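Help > Kitchen > Fruit and Veg Basics
3 min read

Washing and keeping produce: your questions

Put together by Sumathi Amin for the Fulalgate shared kitchen. Last tidied up in September. Short answers, sorry, it's a busy month.

When do I wash fruit?
Right before you eat it. Not when you get home. Damp fruit goes fuzzy fast, berries worst of all.

Soap?
No. Cold running water, rub with your hands. Brush for potatoes and carrots.

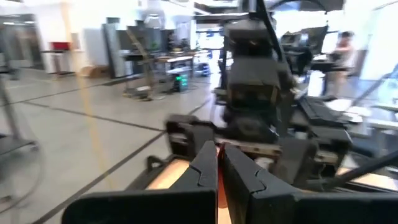 Same goes for anything you peel. Rinse first, then peel, otherwise the knife drags the dirt straight through. Melons too. People always skip melons.

How long on the counter?
Peaches: till they give a little near the stem, then fridge. Tomatoes stay out. Apples are fine out for a few days, longer in the drawer.

Can onions go in with the fruit?
For storing, no. Onions want dark, dry and some air, and they make everthing near them smell. Keep potatoes away from them as well. 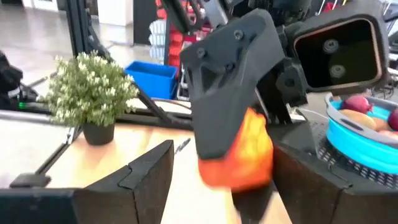
Draining is a different matter, and mixing is ok for that. A few minutes wont hurt anything. Folding colanders are good for small kitchens, they go flat in a drawer, and a blue and gray one with a red onion sitting up top by the peach is a perfectly normal sight before lunch. Just sort it all out after. Onion back to its own spot, soft stuff on top, nothing left overnight.

Where do I drain if there's no rack?
Over the sink, or on a folded towel. Not straight on the wood tables please. Marites Tolentino spent a whole evening oiling those.

Vinegar rinse, worth it?
For berries maybe. One part vinegar, three parts water, quick dip, rinse well, dry on a towel. I don't bother with the rest.

One peach went bad, toss the lot?
Toss that one, check the ones touching it. Wipe out the bowl.

Question not here?
Leave a note on the fridge in room 14.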